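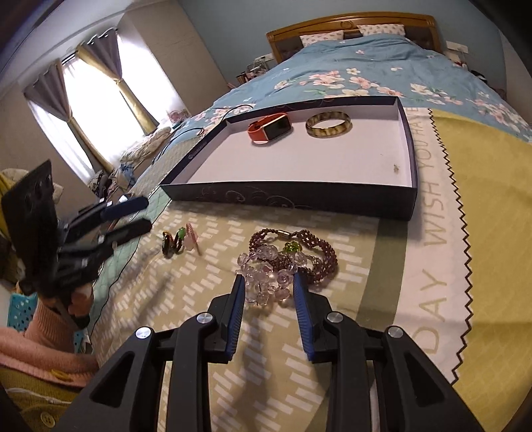 BONDAU – Hestik Cellars is releasing its first dessert wine this August, and I get to be the one to tell you about it! My name is Azucena Beltrán, I own the place and make the wine, and I write my own press releases because I can't stop talking about this stuff anyway. The new wine is called Trenia. It's a late-picked red, sweet but with enough bite to keep you going back to the glass, and if you want to know the color I'd point you at the braided bracelet with the little dark burgundy-red beads and the gold-tone clasp. That deep, and the wine pulls toward brown in low light. We bottled 407 cases, all of it in the small half-size bottles, and when they're gone we'll be waiting on another harvest like everybody else.

I've wanted to make a sweet wine for as long as I've been making wine at all. My grandmother kept a bottle of something sticky and homemade in the cupboard over her stove and brought it out after Sunday-type lunches, the long kind where people take their shoes off under the table. It wasn't very good (sorry, Abuela) but I loved the tiny glasses and how everybody slowed down. For years our vineyard didn't give me the right fruit for it. Then we took over the Heydari block, the steep one behind the barn that gets afternoon sun until dinner time, and the grapes up there hang on and hang on. The top row sits at 1,523 feet and the nights are cold enough that the fruit stays bright even when it's very ripe.

So we left it. Everything else was picked and pressed, and I was walking up that hill every morning with a bucket and a bad feeling, tasting and checking for birds. We lost some to the starlings and a little more to rot along the fence. What came in was small, wrinkled and ridiculously sweet. It fermented slowly in a corner of the cellar and I stopped it with a splash of brandy when it still had plenty of sugar left. After that it went into old barrels for 11 months. I didn't want new oak on it. I wanted dried fig and black cherry and a bit of walnut skin, and that's pretty close to what I taste when I open a bottle now.
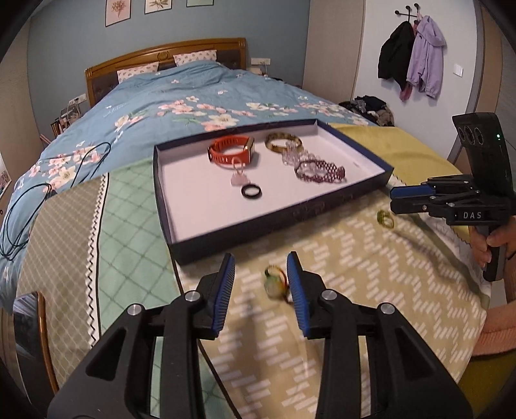
The release weekend runs in our tasting room and out on the back patio, with pours starting at 2 in the afternoon both days. There's a flight that begins with our dry rosé, goes through the two estate reds, and finishes with Trenia next to a plate of food. The flight is $11 and we take that off your bill if you go home with a bottle. Wine club members taste free, and they can bring a guest on the same deal. Please book ahead if there are more than six of you – the patio fills up fast when the weather is nice, and I hate making people stand in the gravel holding a cheese plate.

About that plate! I spent far too many evenings on it. Blue cheese is the obvious choice and yes, it's on there, but my favorite is a plain salted almond cookie we bake in the kitchen behind the bar. There's also a wedge of dark chocolate tart, and a soft goat cheese with roasted grapes from the lower vineyard. If you can't eat nuts or dairy, write to us when you book and we'll put something together that's just as good.

People ask me how to serve a wine like this at home, so let me answer it now. Put it in the fridge for half an hour, no longer, and use whatever small glasses you've got. It keeps for a few weeks after opening if you push the cork back in and stand it somewhere cool. You can pour it over vanilla ice cream, too. I've done it and I'd do it again.

Half bottles will be sold at the tasting room and through our mailing list first, with a limit of six per household for the opening weekend. Whatever is left after that goes to the handful of restaurants and shops that have carried our wines since we were bottling in the garage, and they have all asked for more than I can give them. Shipping starts once the heat breaks. I won't put sweet wine in the back of a hot truck, so if you order early, please be patient with me.

Hestik Cellars is a small estate winery in the hills above Bondau, growing and bottling its own fruit. The tasting room has indoor and patio seating, shade for dogs, and parking beside the barn. Drive slowly on the last stretch, the road is narrow and the neighbor's geese think they own it.

For tasting appointments, samples or a walk up the Heydari block, ask for Azucena Beltrán at the tasting room. Mornings are best for the walk, and bring real shoes.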